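Robot arm learns to feel its way through fiddly joinery

Odthorpe, Sat 12 January – A robot that presses, pauses and tries again when a part won't sit properly? Researchers at Iltico are delighted to share first results from Lakulell, a training method that lets a robot arm learn assembly work by touch as well as by sight.

The team gave the arm small frames made of wooden sticks, the kind of thing a patient child could put together and a factory robot usually can't. Wood varies from piece to piece, so a fixed set of movements soon goes wrong. Lakulell reads the forces at the wrist while the gripper pushes down, and changes the next move to suit.

After training on 570 demonstrations, the arm was set 1638 test placements and got almost 900 of them right at the first attempt. The same arm working from camera pictures alone did far worse, mostly by pushing on when a stick had already jammed.

"I've watched it nudge a stick into place more times than I can say, and I still grin," said project lead Hüsnü Bilgin. "There's plenty left to fix – long sticks give it real trouble – but the sense of touch is clearly doing its share."

Tokarz, the project's joinery partner, will start its own trials in February.
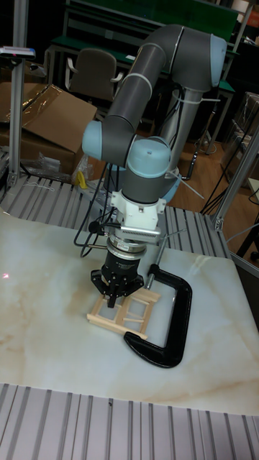 The training code and force recordings will be released once those trials are under way, and labs wanting early access can write to the Lakulell team at Iltico's Odthorpe office.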